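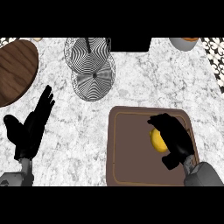 Sim-to-real grasp thread (split from "What are you training on?")

Posted May 2025 in Manipulation / Simulation

gravel_pit
Splitting this off before the mods do it for me. I've been training a two-handed policy in our kitchen sim, one task, pick the lemon off the cutting board. 900 demos, all in sim. The result I want to argue about is that the policy does better when I leave the idle arm in the observations. Same demos, same seeds, same everything. I take out the left arm's joint readings, which should be dead weight in a one-handed task, and success drops.

I ran it 3 times before posting because I know what this place is like.

Flora_fan
How much is "drops"? A drop can be anything from a rounding error to a career change.

gravel_pit
Out of 711 eval rollouts it's well outside what I see between seeds. I'll put the table up when the last run finishes. The cluster is currently busy with somebody's very important hyperparameter sweep.

moth_and_bearing
Your policy is cheating. If the demos were teleoperated, the left hand drifts a little while the person is busy with the right one. The drift tracks how far along the task is. You've given the network a clock, and it is reading the clock.

I say this as somebody who spent last October celebrating a clock.

gravel_pit
That was my first guess too, so I froze the left arm's readings at their starting values for the whole episode. Open hand, parked over the marble, never moves. Some of the gain went away but not all of it.

moth_and_bearing
Then the start pose varies between episodes and it's reading that. Same disease, different rash.

dastik_user_5
Can we talk about the baskets? That mesh is shimmering itself into stripes. If your encoder sees anything like that render, the moire will change with every nudge of the camera, and it's the loudest texture on the counter. I'd fix that before I believed anything about arms. We had the same trouble with a colander in Dastik and lost a month to it.

gravel_pit
The baskets are in both conditions, so they can't explain the difference.

dastik_user_5
They can if one policy leans on vision more than the other. Take the joint readings away and you've pushed it toward the pixels, and the pixels are full of swirly nonsense. Turn on proper antialiasing, or swap in a plain bowl, and run both again.

gravel_pit
OK, that is annoyingly reasonable.

Flora_fan
I don't buy the mesh theory. Flora's default kitchen is half wire racks and people get decent transfer out of it. Also a yellow lemon on a flat brown board is not a subtle visual problem. A potato could find that lemon.

dastik_user_5
Finding it and getting a thumb under it are different jobs.

prunow_refugee
Has anyone asked how success is scored? In Prunow the default check was object height over the board, and you could pass by flicking the fruit upward. Our numbers were lovely until we watched the videos.

gravel_pit
Fingers and thumb both in contact, fruit clear of the board, held for 5 seconds. I have watched more lemon videos than I'd like to put on a resume.

moth_and_bearing
Randomize the left arm's start pose independently of everything else, then retrain. If the gain survives that, I'll say so here in writing.

gravel_pit
Queued that one, and the plain bowl run behind it. Both after the sweep.

Flora_fan
So, October.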